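Keep the paper forms

Nomelley library wants every form online by February. Room bookings, lost cards, the lot. Bad idea. Really bad.

My neighbour is 81 and fills in a form faster than I can find my password. Seventeen minutes I spent on the new site -- to renew one book. Then it logged me out.

Paper doesn't time out. You can cross things out, write in the margin, hand it to a person who says "you've missed a bit". Try that with a drop-down menu.

Yes, it costs. 149 pounds a year for printing, says Nathalie Van Rooij at the council. That's it?? We spent 400 on the sign outside.

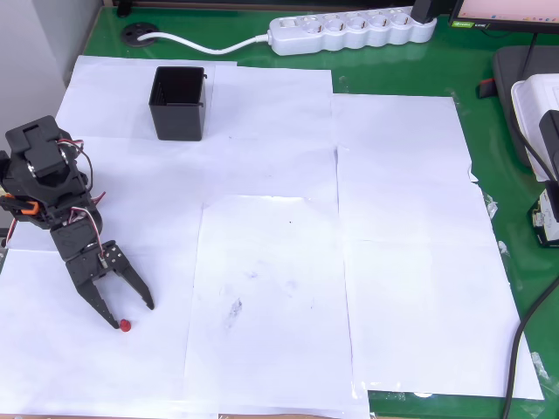
White paper spread over a green tabletop.

Keep both. Website for those who want it, a tray of forms by the door for teh rest of us. And a pen that works, please.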